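About Bernevthorpe House

Bernevthorpe House is a residential language school for adults who have come to live and work in this country and who need better English to do so. We teach, house and feed our students under one roof for the length of each course. The school is run by the Lullska Trust, a registered charity, and is led by its Principal, Lenuța Pop.

Our history

The school began as an evening class in the canteen of the Cozma bakery, where a number of the night staff wished to read the safety notices and to speak to their children's teachers without help. The bakery's owners gave the room and paid for the books. When the class outgrew the canteen, the Trust took a lease on the present building, a former nurses' home on the north side of the town, and the first residential course opened the following April.

Since that time 4000 students have completed a course with us. In the last school year we taught 866 students, of whom 398 lived in the house and the remainder attended by day.

What we teach

Courses are offered at 6 levels, from first reading and writing to the English needed for college entry. Each level is taught in the morning, with supervised study after lunch. Evening sessions cover practical matters such as tenancy agreements, payslips, letters from the council and telephone calls to the surgery. Students who arrive unable to read in any language are placed in a separate small group and are not moved on until they and their tutor agree.

Our writing course, Muvmont, is open to students at the upper levels. Its members produce a printed collection of their own work each year, and copies are held in the school library.

Living in the house

Residential students have a furnished bedroom and share the kitchens and sitting rooms on their floor. Bed linen is provided. Quiet hours are kept from ten in the evening, and many students on shift work depend upon them.

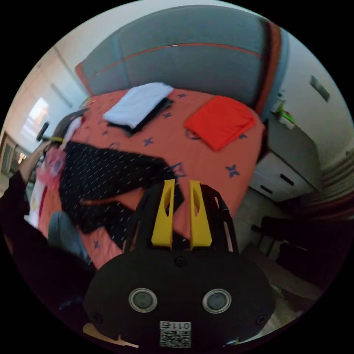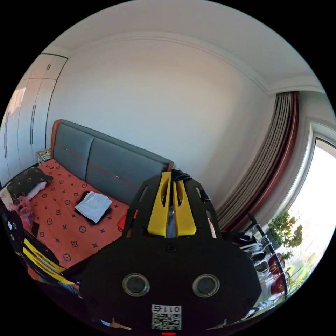
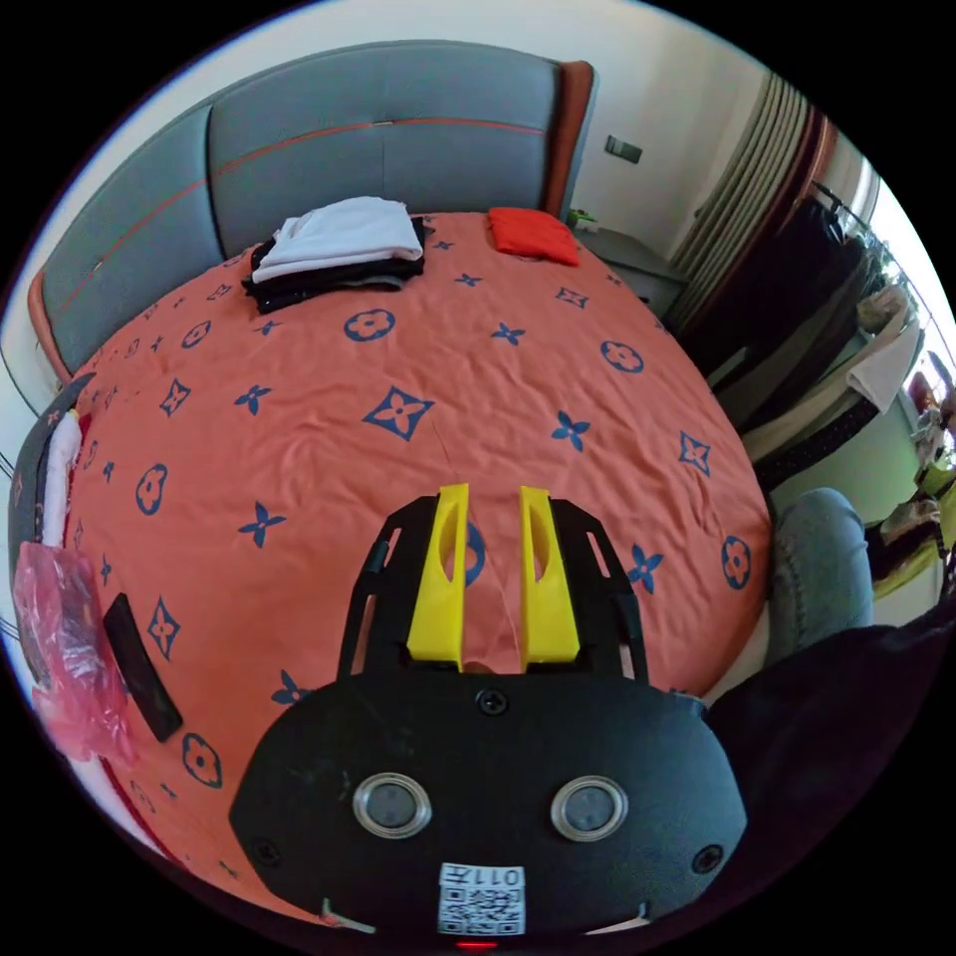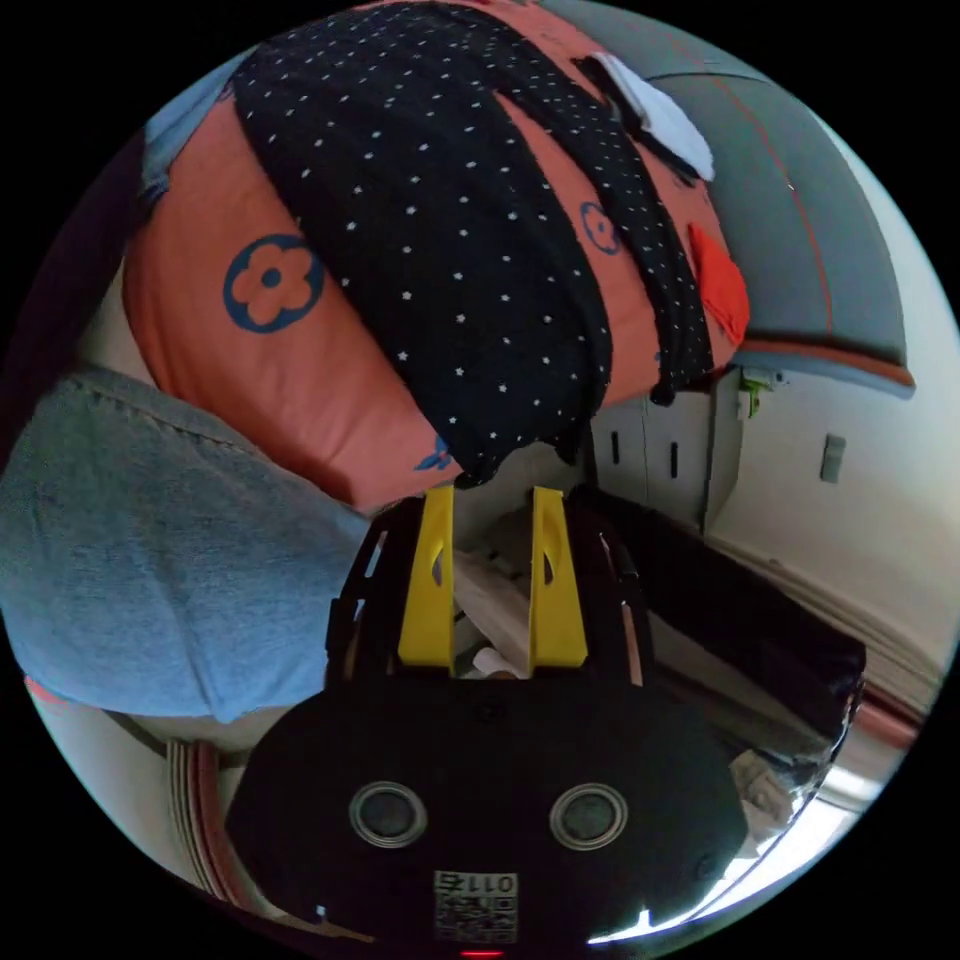

May a student stay in the house between courses?

Students who are enrolled on the next course may keep their room during the break at the usual weekly rate, provided that they tell the school office in writing before the final week of teaching.

Fees and bursaries

Fees are set by the Trust each spring and cover teaching, books and, for residents, the room and two meals a day. Bursaries are available to students on low incomes. An application does not affect the offer of a place, and the tutors are not told which of their students receive support.

Our staff

All tutors hold a recognised teaching qualification, and several first came to the school as students. The Principal herself taught the beginners' group for many years and continues to take one class a week — usually the earliest on the timetable.

Visiting the school

Prospective students and their families are welcome to see the classrooms and to meet a tutor. The next open day is on 28th August. Visitors should report to the front desk on arrival, and those who need step-free access are asked to telephone beforehand so that the side entrance can be opened.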